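Kitchen Notes: Fruit Baskets Are Back on the Tables

25/11/2024

The old fruit bowls in the Gavow building have been retired. They were heavy, they chipped, and the fruit at the bottom went soft before anyone got down to it. From this week each shared kitchen has a woven basket in place of the bowl. Syafiqah Govindasamy ordered them through Berrada, our usual kitchen supplier, and the last of them came in with the paper towels and the new dish racks.

The baskets are shallow, with straight-ish sides and rounded corners. Fruit sits in one layer, or two at the most, and you can see what is there without digging. The weave lets air through the sides. Apples and oranges should keep better this way than they did in a deep bowl, though we will have to see how they do in July, when the third floor kitchen gets the afternoon sun.

A few points on how they are meant to be used.

The fruit delivery comes in before the first shift, and the front desk puts it out. If you are in early and find the box still taped up by the door, please go ahead and open it. Put the older fruit on top and the new fruit under it. Anything with a split skin goes straight into the compost pail.

Bananas go beside the basket, on the table. We had a long talk about this at the kitchen meeting. Bananas ripen other fruit when they are packed in with it, and the pears suffered badly over the summer. Anwara Wickramasinghe suggested a hook, but the hooks we looked at either tipped over or took up too much of the counter. The table will do for now. If a bunch has come apart, leave the single ones next to the basket with the rest.

Please don't use the baskets for anything else. The old bowls ended up holding keys, pens, sauce packets and, for most of the spring, a set of bike lights. There is a tray by the microwave for small items. Lost property goes to the front desk.

To clean a basket, take the fruit out and shake the basket over the sink. Then wipe it with a damp cloth, including the underside and the braided part of the rim, where crumbs collect. Do not put it in the dishwasher. Thibault Delorme tried one on the short cycle and it came out bent - it is now holding clothespins in the laundry room. For sticky spots, use an old toothbrush and a drop of dish soap, then stand the basket on its side to dry. Fruit should not go back in until the bottom is dry all the way through.

We chose a dark color on purpose. The tables are white, so a dark basket is easy to find, and it doesn't show juice stains the way the pale sample did. It does show dust, so it needs a wipe even in weeks when it looks clean from across the room.

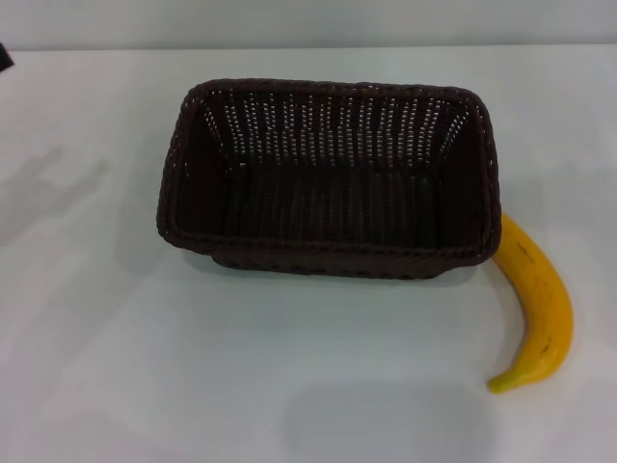
One of the new baskets, with a banana in its proper spot on the table.

The fruit budget is the same as last year, $200 a month for the whole building. That covers apples, bananas and one seasonal item. Melaniia Boiko keeps the order list on the side of the refrigerator in the main kitchen. Write down what you would like and she will work it in when the price allows. So far the list says clementines, plums, more clementines, and grapes. Grapes are unlikely - they don't last and they end up under the refrigerator.

Several people asked what happens to fruit that is left at the end of the week. Take it home. Anything on the table after 5 p.m. on the last working day is free to anyone, and there are paper bags in the drawer under the kettle. What is still there when the cleaners arrive will be composted.

The old bowls have been washed and are on the shelf in room 17. Two have chips on the rim and should not be used for food, but they would be fine under a plant. The others are good for another few years. If you want one, tell Yu-na Maeng before you take it so she can cross it off the inventory sheet.

The second floor kitchen is still waiting for its new table, and its basket is on the counter by the window until then. Please keep it away from the sink.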